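What the silt says: Funmilayo Adebisi on keeping the Matero drains open

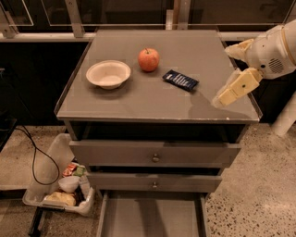
An apple, a bowl and a wrapped snack bar on a grey cabinet top.

3/29/18

Funmilayo Adebisi has spent most of her working life looking into open drains. She trained as a civil engineer, worked for a time on road surfacing, and now runs the field side of Kirnlow, a small firm that surveys and maintains stormwater channels under contract. Its present job is the secondary drain network in Matero, where the dry-season clearing was brought forward to January.

Her first point concerns terms. Reports on flooding tend to speak of drains being blocked, and she thinks the word hides too much.

"A channel is hardly ever shut completely," she says. "What you have is a loss of section. The drain was built to carry a certain flow at a certain depth, and a third of that depth is now silt with plastic bound into it. It carries water in light rain and everyone is satisfied. Then there is a heavy storm and it goes over the side at the same culvert as the year before."

Kirnlow measures the loss with a graduated rod and a level, working downstream from each road crossing. A reading is taken at the centre of the channel and at both walls. The readings go into Skevon, the record system the firm uses, against a numbered chamber or culvert. Adebisi prefers the rod to any of the sonar equipment she has been offered.

"Sonar is for water you can't reach the bottom of. In a drain that comes up to your waist, you use a rod. The rod also tells you what the deposit is. Soft silt lets it through, sand grips it, and rubble stops it dead. I want to know which of the three I am sending a crew to."

The make-up of the deposit decides the method. Soft silt can be flushed if there is somewhere for it to settle lower down, and usually there isn't. Sand is dug out by hand or by a small excavator where the verge allows. Rubble is mostly the result of building work, and she treats it as a separate matter, to be charged to the builder where one can be found.

Household refuse makes up less of the volume than people expect. She puts it well behind sand in the Matero channels, though she is careful about the figure and would not give one for print. Its effect is out of proportion to its bulk.

"Bags and sachets do the binding," she says. "Loose sand moves in a storm. It is part of how these channels were meant to clean themselves. Put film plastic through it and it behaves like a mat. You can lift it with a fork in one piece. The water runs over the top and drops more sand on it."

The usual answer is a screen at the inlet, and it is here that her views are strongest. Of the screens put in under an earlier contract, many had been lifted out or bent aside by the time Kirnlow took over. She does not blame residents for it. The bars were set too close together, and leaves alone were enough to back the water up on to the road.

The replacements are of the Kolář pattern, with sloping bars and a flat lip at the top where debris gathers clear of the flow. They were fitted at 35 inlets. Bar spacing is wider than on the old type, so sachets get through, and Adebisi accepts this.

"You are trading one fault for another. I would sooner pick sachets out of a sump than have a screen that floods a street. A screen that stops everything has to be raked during the storm, and I am not sending a man to stand in the road at night in that."

Behind each new screen is a sump, a simple pit below the level of the channel floor. It is emptied every four weeks in the dry months and every two in the rains. She describes this timetable as the whole of the design. Without it the sump fills, the floor of the channel is in effect level again, and the money spent on digging has bought nothing.

Asked what the work costs, she answers in metres. The contract covers roughly 3,000 metres of lined channel and a shorter run of unlined ditch, which was left out of the first drawings and added later by letter. The ditch takes more time per metre than anything else. Its banks slump after each clearing, and the spoil from the last clearing, if it was left on the bank, comes back in with them.

Spoil is a subject she returns to more than once. Under the old practice it was heaped beside the drain to dry and collected afterwards.

"Afterwards is the problem. The digging crew and the truck were paid under different headings. The digging was done and signed for, and the truck came when there was fuel. In one place the heap had grass on it. We now don't sign for a length until the spoil has left the site, and the crews didn't like it at first — they had been paid by the metre dug."

The change needed a clause in the contract and a column in the daily sheet. It also needed a drying bay, as the disposal site will not take wet silt. The bay is a concrete slab with a fall to one corner and a low wall on the other sides. Run-off from it passes through a gravel bed before it rejoins the channel. Adebisi would like a second slab, so that one can be filled as the other is being cleared, and has asked for it twice.

She is cooler on public campaigns. Kirnlow takes part in them when the contract says so. In her experience they do some good where there is a skip within walking distance that is emptied on time, and very little elsewhere.

"If the skip is full, people put the bag beside the skip. The skip is beside the drain, because that was the only public land. I would move the skip before I printed a leaflet."

Two of the skip sites have been listed for moving. The survey for the first has been done, and she is waiting for the land to be confirmed before the base is poured. In the meantime the rod readings at the culvert next to it are being taken every week, so that there will be something to compare with.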